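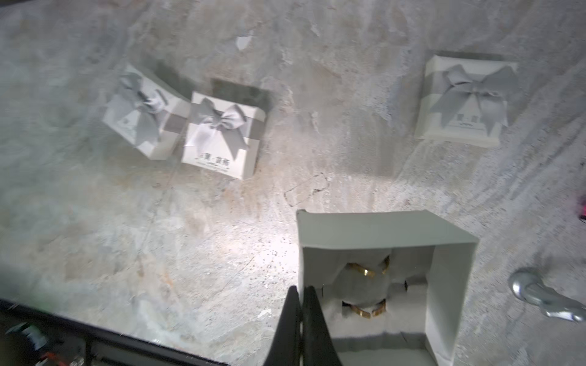

Bracelet box open, three still closed. Fingers at the left wall.

September, equipment list, second go

Kikitberg have quoted 2966 for the pair of soft-tip grippers, fitting extra. Dušan Doležal thinks we should say yes before they reread their own quote. I think we should find out what "fitting" means. Last time it meant a man, a van and lunch.

Current fingers: black, one a flat paddle, fine on a box wall, poor on satin. A bow has no edge you can trust. Spare pads from Dikavus are 22 each and we get through them like biscuits. Put down 70 for postage and be grateful.

Worktop: the marble pattern looks lovely and throws a white glare patch straight back at the wrist camera. A matt mat would be about 50. I have asked for it twice. It is the cheapest thing on the list, so naturally it is the one being queried.

Second arm (the Guerreiro): moved to next year, where it has lived for some time.

To do before the budget goes in:
- ask Kikitberg for lead time in writing
- check whether the Roma bench can take the new mount or needs drilling
- more gift boxes with lids, same size
- Dušan to stop calling the bracelet "petty cash"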